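Grenley two-arm bench kit, second month

I said I would write up the Grenley kit once it had done 600 runs, and it passed that in December, so these are my notes. I paid for it myself. The price was £1,354 for the frame, controller and software licence, with the arms bought separately through Tonelier. Delivery came in three boxes, and one was missing its bag of rail screws.

Assembly took most of an evening. The aluminium rail goes together with ordinary hex keys, and the mounting plates bolt to it along the front. Get the plates square before tightening anything else. I didn't, and had to redo the right-hand side after the first calibration reported the two bases as out of line. The manual covers this on page 148, after the section that assumes you have already done it.

The software side is better. Calibration is a single command and finishes in 55 seconds on my machine. Both arms share one clock, and I have not seen them drift apart in a session. Recording a task and playing it back works as the sales page claims, provided the objects start close to where they were when you recorded.

For the longer test I picked desk clearing, mainly sticky notes and a small lined bin. Paper is awkward for any gripper. A flat note offers no edge to hold, and a crumpled one changes shape as the jaws close.
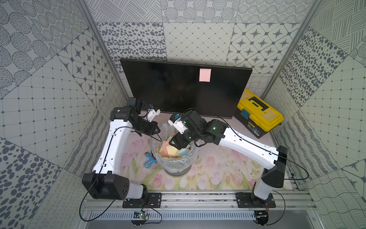

The bag causes more trouble than the paper. Clear plastic folds over the rim in a different way every time it is changed, and a jaw that comes down too near the rim will pick up plastic along with whatever it was sent for. Raising the approach height in the task file cured most of this. The default is far too low for any container with a liner, and I would like to see it exposed in the settings panel instead of buried in a text file.

Working both arms over one small target is the other weak point. The collision margin is fixed per arm, so when the grippers come close together the planner slows both of them to a crawl. Macarena Maldonado, who runs the same kit at Valdebenito, gets round it by giving each arm its own half of the table and a short shared zone in the middle. I copied her layout and the pauses are shorter.

Cable routing is left to the buyer. The clips supplied hold well enough on the links, but there is no guidance on how much slack to leave at the base. Leave more than looks sensible.

I also looked at the Rurkholm package before buying. It has a proper settings panel and a thinner manual, but it only drives one arm without an add-on. For two arms I would still choose the Grenley, with a spare bag of rail screws ordered at the same time. Next job is the firmware update, which is meant to change the collision margin.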